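Flandeo Community Boards > Simulation and Household Tasks > Rules and Good Practice

Thread: House rules for yard pickup tasks in sim, let's argue about the draft

mossy_ledger
Original poster

Hello everyone, and happy January to those of you who are snowed in and have nothing better to do than read long posts about garden chores! I said back in the gripper thread that I would write up our house rules for outdoor pickup tasks, and then I kept not doing it, so please forgive the length. We are a small crew, we run two-armed episodes in a simulated back yard, and for a good while every one of us had a private idea of what a "clean" episode was. You can imagine how that went once we started training on each other's runs.

So this is the draft. It borrows a lot from an older handbook called Demchenko that some of you will remember (the one with the yellow cover page), and the rest is from our own mistakes.

Rule A. Before a grasp counts, both fingers have to be on the thing. A nudge with one finger that happens to trap the object against the ground doesn't count, even when it lifts.

Rule B. If the object you are lifting has something else resting on it, you write down in the episode note whether that was intended. A stacked lift and a plain lift are different tasks and they go in different folders.

Rule C. Fingers stay out of the background. By this I mean cloth, hoses, plants, anything soft that the solver treats kindly and a real yard wouldn't. 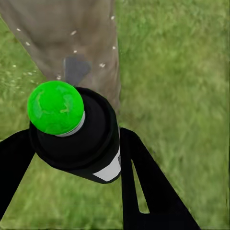
Rule B is the one I expect trouble over, so let me say why we care. When we went back through our first batch we had 367 episodes filed as plain lifts, and 44 of them were carrying a passenger of some kind. The policy we trained on that batch got very relaxed about tilting, sometimes wonderfully level and sometimes not at all, and it took us weeks to see that it had learned from two kinds of lift with one name. If you split them up front you lose an afternoon. If you don't, well, you get to write a post like this one.

Rule D. Approach slowly near paving. I'll come to the speed in a minute.

Rule E. The last second of the episode is part of the episode. Let go, back off, arms still. Please don't stop the recording the instant the object touches down.

Comments very welcome, and be as blunt as you like. I've raised teenagers.

---

quarterturn

Thank you for typing all this up! I agree with nearly everything and I'm going to pick at B anyway, because I think you've got the right complaint and the wrong cure.

Separate folders sound tidy until you have a third case and then a fourth. What do you do with a lift where the thing on top rolls off halfway? Is that a failed stacked lift or a successful plain one? We tried folders on our side and ended up with so many that people filed by mood. These days we use one folder and a tag list, and the tag gets set at review by a person who didn't drive the episode. It's slower at the desk but much faster when you want to pull a subset later.

Also, and I say this with affection, Rule C as written would throw out half of what I've ever recorded. Picnic cloth is everywhere in my yards.

---

mossy_ledger

Oh, the rolled-off case, yes. We have been calling that a failed stacked lift, on the grounds that the job was to bring both. But I can see that someone who only wanted the lower object would call it a perfectly good result, and that probably means the task sentence needs to be written down before the episode starts. I'll add that. It should have been there from the beginning.

On C, I don't mind cloth being in the yard at all! I mind fingers going through it. I'll reword.

---

pell_and_daughters

Long-time reader, I mostly post about mowers. Can someone explain Rule D to me? I've driven plenty of pickups off pavement in sim and I have never once seen a gripper hurt itself on the concrete. It's sim. What are we protecting?

---

mossy_ledger

That's a fair thing to ask, and I promised I'd come back to it. The pavement can't be hurt, true. What we are protecting is whatever habit the policy carries with it afterward. On grass you can come down a little hard and most contact settings will forgive you. On a hard surface with a small upright object, the same descent either knocks it over or jams the fingertips into the ground and the solver pushes you back out in a way no real wrist would enjoy. If a third of your demonstrations have that little bounce in them, the bounce is now a thing your robot does.

So our rule is to halve your hand speed over paving, open the fingers well before you are above the object, and pause. Then come down. 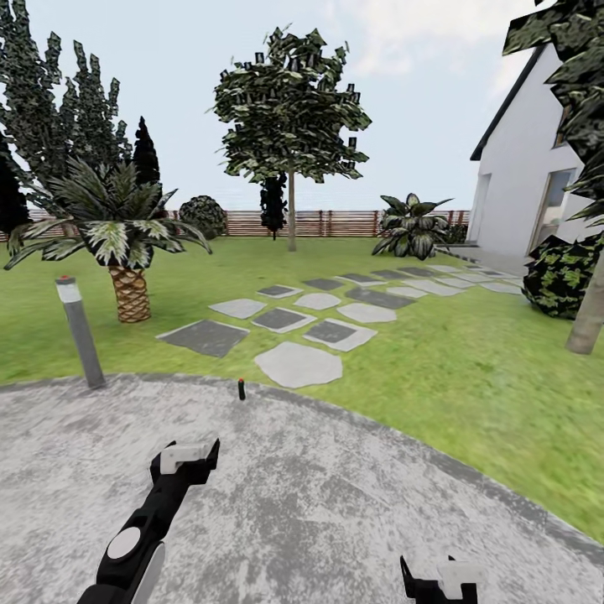
The pause matters more than the halving, if you ask me. Our newer drivers would slow down beautifully and then drift sideways all the way to the ground, so every grasp ended with a scrape. With a pause, you line up once and descend once, and when you miss you can tell from the recording which of the two went wrong. We ask for 20 steps of stillness above the object. Some people find that maddening and I understand, I really do, but they get used to it.

And small upright things get the pause even on grass. I should have said so in the draft.

---

pell_and_daughters

Okay, the habit argument I can follow. We see the same thing with mowers and edging, where a sloppy turn on the soft stuff shows up later on the driveway. I still think a fixed pause is a mistake. The policy will learn to stop and stare at things. Why not say "pause until aligned" and leave the length up to the driver?

---

quarterturn

Seconding that. We had a fixed pause for one season using the Driltus teleop setup and the trained policy would hang over an object it had already lined up on, just waiting, like a dog that has been told to leave it. When we let drivers choose the length, the waiting went away and the scrapes didn't come back.

---

mossy_ledger

Hm. We haven't seen the staring, but we also trim stationary steps before training, so maybe we wouldn't. If you don't trim, I can believe it completely. How about this for wording: "Pause above the object until aligned; if stationary steps are not trimmed before training, do not use a fixed length." A bit clunky, but it covers us both.

---

Bohdana Ostapchuk

I like the clunky wording, keep it.

May I add something about the idle arm? Your draft has two arms and nearly every rule is about one of them. In my experience the second arm is where the carelessness collects. It hangs wherever it was left, it wanders into the path of the working arm, or the driver parks it in some odd pose and every episode after that begins from the odd pose. I would want a rule that both arms start from a known position and that the one not working stays where it doesn't block the head camera.

I would also want something about walking. With a base that moves across the lawn between tasks, people hold the arms up in front the entire way, or let them swing, or change their minds in the middle. Pick one and write it down.

---

mossy_ledger

Bohdana, I have been hoping someone would bring up the idle arm, because I wrote three versions of that rule and deleted all of them! Ours went on too long. Let me try again with your words:

Rule F. Both arms begin from the written start pose. The arm that isn't working stays clear of the head camera's view of the object.

Rule G. While the base is moving, the grippers are empty or the grasp is finished. No closing on things while you travel. Arms hold one carry pose from the first step to the last, and you come to a full stop before reaching.

I can tell you G will be unpopular with our own people, who love to start a reach while they're still rolling (it does look graceful). But when the view is turning and the hand is moving as well, I can't tell from the recording what the driver was aiming at, and I doubt the policy can either. The start of a yard run should be dull: look across the lawn, decide where you're going, go there, stop.

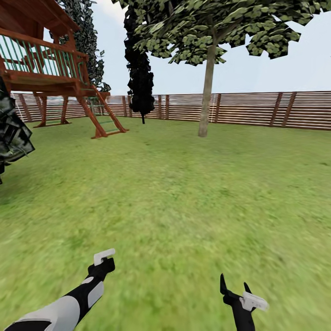
stiselfan_two

I'm going to be the grump about G. The full stop before reaching is fine for beginners, but you are writing it as though it holds for everybody, and it throws away the whole point of having a mobile base. Real chores overlap. I reach for the gate while I'm still walking up to it and so do you. If every demonstration has a hard stop in it, you'll get a robot that crosses the yard like it's playing freeze tag.

We use the Stisel checklist, and what it says is that overlapping motion is allowed once a driver has passed review on stopped episodes. Two levels. Tag which level it was and let the person training decide.

---

quarterturn

Tags again! I feel so vindicated.

---

mossy_ledger

All right, all right, you have me on tags. And the two levels are sensible. I'd still keep the full stop for anything that ends in a grasp of a small object, at either level, and allow the overlap for gates, doors, handles and other big forgiving things. Could you live with that?

---

stiselfan_two

For small objects, yes. For medium ones I'm going to keep complaining.

---

Bohdana Ostapchuk

Please define small, then, or we will be here until spring. I suggest anything that fits fully between the open fingers, since every driver can check that on the spot with no ruler.

---

mossy_ledger

Oh, I like that very much. Going in as written.

Second draft will have: the task sentence before the start, tags in place of folders for B, C reworded, the pause wording, F as is, and G in two levels with Bohdana's definition. I'm leaving E alone since none of you objected to it, unless you were all being polite. I'll post it in this same thread on Monday so the replies stay together.

---

pell_and_daughters

I was being polite about E. How long is "arms still"? You've just talked yourself out of one fixed pause and I think you have another one hiding in there.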